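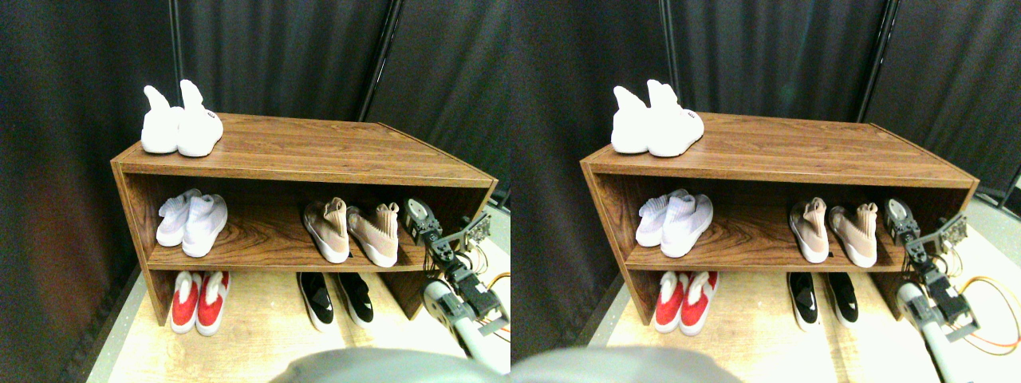 How many pairs should a low hallway shelf hold? Fewer than the label says, and I would plan on one empty spot per level.

So that's my opener. Pause, let them think about their own hallway. Then go to the label problem. Sellers rate a shelf by laying flat shoes edge to edge. Sock sneakers with tall collars don't sit like that. They need headroom and they flop.

Read out the Lirkell claim: "saves 581 hours over a lifetime." Ask who timed it. I wrote to them in February and got a coupon. The Salameh catalog says its rack takes "up to 1000 wears of daily use," and I still don't know what a wear of a rack is.

Don't get stuck on this. Two minutes, then the shelf.
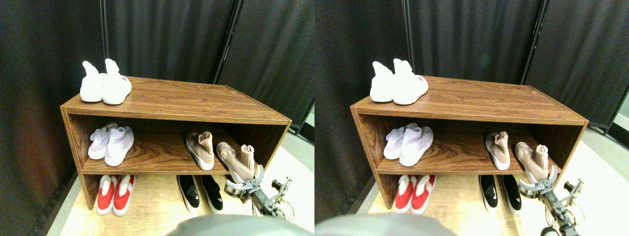

Vol. 4, No. 2

Point at the floor level first. Red pair on the left, black pair farther along, both under the board with nothing beneath them but floor. People love an open bottom because you can kick shoes in without bending. Fine. I doubt it stays tidy past the first week of slush, and all the grit ends up back there where the broom won't go.

Middle level: pale pair at the left end, pinkish-beige shoes over toward the right. One of those two is tilted near the end of the shelf. Tall knit collars again. Stiff shoes you can line up by the heel. With these you have to set each one down and check it.

Top: one white pair, left end. Somebody will ask whether the top counts as storage. My answer is that it's storage until the mail comes in.

Now the part they won't like. The Collel method says sort by color. Alell says sort by season. I tried both at home and went back to sorting by who leaves first in the morning. Say plainly that I have no proof mine is better. It annoyed my household less.

If there's time, the money slide. Roughly 736 dollars for the fitted hallway unit I was quoted, against a plain wood-look shelf and an old towel for wet soles. I would want to hear what the extra buys. Soft-close doors is not an answer, people leave them open.

Questions I expect: boots (no, not on this kind of shelf, measure first), smell (air them before they go in), kids (bottom level, and lower your hopes).

Skip the before-and-after slides if we're running late. I don't trust those anyway.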